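Lashari Desk Boxes
A collection of short recordings about boxes, lids and the things that share a desk with them
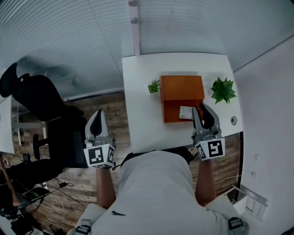

The orange-brown box at the middle of the white desk, with a plant on either side.

Welcome, and thank you for stopping by. Lashari Desk Boxes is a set of 1,730 recordings of ordinary desk work with lidded boxes: opening them, closing them, turning them to face the other way, and shifting them over to make room for something else. If you have ever tried to seat a snug lid with one corner already down and the other three up in the air, you know most of what you need to know about the subject.

What is in it

There are 40 different boxes in the collection, from flat stationery boxes to deep ones that used to hold shoes. Each recording begins with the desk laid out and ends when the box has been dealt with, however long that takes. Some lids go on at the first try and some are left sitting a little crooked, and we kept both kinds, because a slightly crooked lid is how a great many boxes spend their lives.

The plants stay on the desk while the work goes on. We were fond of having them there, and they also mean that a box can't simply be swept sideways without a thought for its neighbors. Please don't treat them as background when you label your own additions; they have their own entries in the object list, under "small plant" and "leafy plant."

How the recordings are grouped

Altow: opening and closing only, box stays where it is
Derine: box is moved or turned, lid stays on
Gresska: both, in any order, sometimes with a card or label to be placed

Every recording has a one-line note in plain English and a lid rating from 1 to 5, where 1 is fully off and 5 is seated flat all the way along. Each rating was given by 3 people and we kept the middle value. A 4 is the hardest to agree on, so do read the notes before you lean too heavily on it.

Known gaps

Very few boxes are heavy, and none have hinged lids. The Derine group leans toward larger boxes, and we hope to even that out in April.

Changes

11 March 2023: second release. Fixed lid ratings in Altow that had been entered upside down, and renamed "pot" to "small plant" throughout.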